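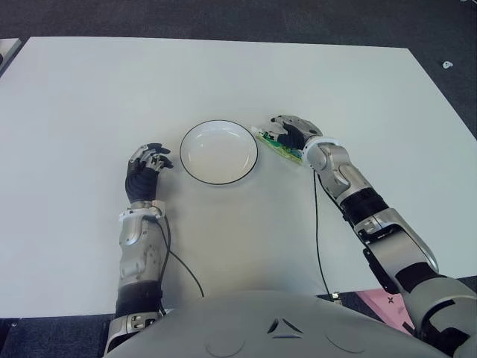 Diapositiva 1. Puesto de Arkach: mano derecha con la placa verde, junto al bol blanco.

NOTAS PARA EL ORADOR (Tiago Torres)

Buenas tardes. Trabajo en Brerkden, en el grupo de manipulación, y les voy a hablar de un fallo que nos costó casi todo el mes de enero. Pido disculpas por mi español, lo hablo más despacio que lo escribo.

[Dejar la diapositiva mientras hablo.]

La tarea es sencilla de explicar: coger una placa y dejarla en el bol. Hicimos 386 ciclos antes del incidente. En el siguiente, la mano derecha no se abrió cuando recibió la orden, y el brazo empezó la retirada con la placa todavía agarrada. La placa golpeó el borde del bol y se partió una esquina. No hubo heridos. Blandine Pichon estaba en la consola y pulsó la parada.

Señalar los cables negros que van sobre la mesa. Hay uno por cada lado. Nuestra primera sospecha fue el motor del pulgar, y perdimos dos semanas con esto. La causa era el cable derecho: al extender el brazo, quedaba tenso y el contacto se cortaba por más de 300 milisegundos. El controlador interpretaba el silencio como «mano abierta». Este es el punto que quiero que recuerden.

[Pausa. Beber agua.]

Qué cambiamos:
- Sin señal de la mano, el brazo se para donde está.
- El cable derecho tiene ahora una guía y dos puntos de fijación.
- Antes de cada turno se extiende el brazo sin pieza y se mira el registro.

Lo que falta: la mano izquierda tiene el mismo conector y todavía no la hemos ensayado con carga. El jueves la prueba Abreu en su taller.

Si preguntan por el programa Ellance, contestar que usa otra versión del controlador y pasar la palabra a Blandine.

Este sitio utiliza cookies propias y de terceros. Aceptar | Configurar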